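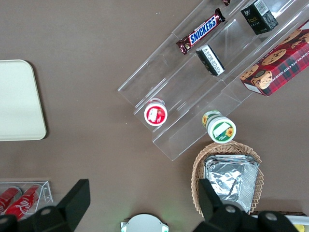 Wrist camera re-check, snack table cell

Do this after any finger swap, after a bump, or if picks start landing off to one side. Written for the Flodthorpe cell. The Makhubela one has the same bracket but the cable comes out the other way, so watch that.

You need: the small hex key set, lint-free cloth, the Lumel tablet, the grey calibration card.

1. Park the arm over the table
Run PARK_VIEW from the tablet. Speed at 50 percent, no higher. Wait for the arm to settle, then hit pause. Leave the gripper open.

2. Look at the live view before touching anything
Both black fingers should show at the bottom, one each side, with the tray on the left and the clear tiered rack running up to the right. If only one finger is in view the bracket has rotated – go to step 4. Save a snapshot anyway, name it "before".

3. Wipe down
Lens first, then the finger plates. Dry cloth only. Also brush the table top, there were white specks on the brown surface and the part finder hates those. Small ones by the rack are easy to miss.

4. Finger bolts
E-stop in. Check the silver fasteners at the base of each finger. Snug, not gorilla tight. If one turns more than a quarter turn, take it out, clean the thread, put it back with a drop of blue threadlocker. Dont get any on the pivot.

5. Bracket
Loosen both bracket screws half a turn. Nudge until the fingers sit even left and right in the live view. Tighten a bit at a time, alternating. It will creep on the last turn, so recheck.

6. Exposure
Set to 400 and lock it. Auto exposure goes wrong on this table – foil trays in the wicker basket throw bright highlights and everything dark gets crushed. The black boxes on the rack are the ones that suffer. If you can't make out the white print on them, go up one notch.

7. Calibration
Card flat on the bare brown area, clear of the rack. Run CAL_WRIST. Good numbers on this cell are 919 for X center and 1,139 for the focal value. Off by a few is fine. Way off means the card moved or teh bracket did. Redo step 5.

8. Test picks
E-stop out, reset, still at 50. Order:
Snickers bar from the top of the rack
Shortbread box, far right
One red cola can from the clear holder
Cans last. If the bar is off, the cans will be worse.

9. Finish
Save a second snapshot, "after". Upload both to the Jurer folder. Speed back to normal. Put the hex keys back in the drawer please.

Full re-check every Friday before the first run, even if nothing looks wrong.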